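Desk Reset: what I learned from tidying one table over and over

Module: Everyday Design, second project
Written up in September

## Why I picked a table

When we were told to choose "a small domestic problem" I had grand plans. I was going to redesign a whole kitchen, or at least a wardrobe. Then I sat down to write the proposal and couldn't find a pen that worked, and when I did find one it was underneath a book, and the book was underneath another book. So that was my domestic problem sorted!

The question I ended up with was pretty plain: if a table gets used for reading and writing every day, what's the quickest way to get it back to a state where you'd want to sit down at it again? I called the project Wukeck, which was a typing mistake in my first set of notes that I got too fond of to fix.

## What I put on the table

I wanted the sort of stuff that really does pile up when you're studying. No plates and no laundry, because those have somewhere else to go and people (mostly) know it. Books and pens are trickier. They belong on the table, sort of, but they don't belong all over it.

So the main ingredients were books, booklets and pens. I stuck to things with pale covers where I could, partly because that's what was on the shelf and partly because I wanted to see whether a plain table gets messy in a different way from a colourful one. (It does, a bit. More on that later.)

Underneath went a grey tablecloth with a grid of thin white lines. I'd bought it purely for looks, but it ended up being one of the most useful parts of the whole project. When you've got lines to look at, you notice straight away that a book is crooked. On my old cloth, which was covered in leaves, you could leave a book at any angle you fancied and it looked perfectly at home.

## How a session went

I wrote three layouts on cards before I started, and every session began with one of them:

- **Spread** - books apart, pens in the gaps
- **Stacked** - everything on top of everything
- **Bunched** - books lying at angles with the pens together in the middle

Then came the reset. The rule was that every book had to end up flat and lined up with the cloth, and the pens had to be together and all pointing the same way. I did 18 resets altogether, spread across the month, mostly in the evening, which is when my own table is at its worst.

I kept notes in a Plendomico notebook with far too many columns. By the end I was only filling in two of them: which layout it was, and what annoyed me most.

Bunched was the layout I expected to be easiest. The pens are already together, so half the job's done, right? Well, no. Pens lying close to a book are a pain to pick up, and if you nudge the book first they roll. I wrote "PENS AGAIN" in capitals so many times that I gave up and drew a little symbol for it.

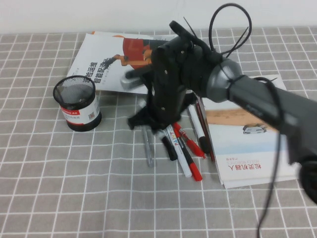 Small objects were the other nuisance. If there's something little sitting on the edge of a book, you can't straighten the book until you've dealt with it, and you've got to put it somewhere, and that somewhere is usually a spot you'll need in a minute. I started clearing the tops of the books before touching anything else and the whole reset felt much calmer after that.

## What worked

The order that suited me best was this:

1. Take off anything resting on a book.
2. Gather the pens and move them to one side.
3. Square up the biggest book against the grid.
4. Line the rest up with that one.
5. Put the pens back last.

I tried it the other way round, pens last to be moved and books first, and I didn't enjoy it at all. Books are big and they sweep things along with them - fine if you're clearing a floor, not so fine if you're trying to keep a handful of pens in one place.

The pale covers made a difference too. With white books on grey cloth you can see the edges really clearly, so lining up is easy. The downside is that two white books look like one big white blob when you're tired, and I once put a booklet away inside a bigger book and spent ages hunting for it.

## What didn't

My scoring system was rubbish. I'd planned to give every finished table a mark out of 100, with points for straightness, spacing and so on. After the first few I was just writing down whatever number matched my mood. If I did it again I'd take the marks out completely and stick with the annoyance column, which told me far more.

I also made a pen tray out of card, nicknamed the Wike. It was lovely to look at and slid about on the cloth every time I dropped a pen in it. It needs something grippy underneath, or a bit of weight in the base, and I ran out of time to try either.

## If I carried on

I'd like to try the same layouts on a bare table, with no grid to cheat from. I'd also like to try it with a proper mix of sizes, because big flat books are quite forgiving and a heap of little notebooks wouldn't be.

The Wike needs a second version as well. I've got the card cut for it already.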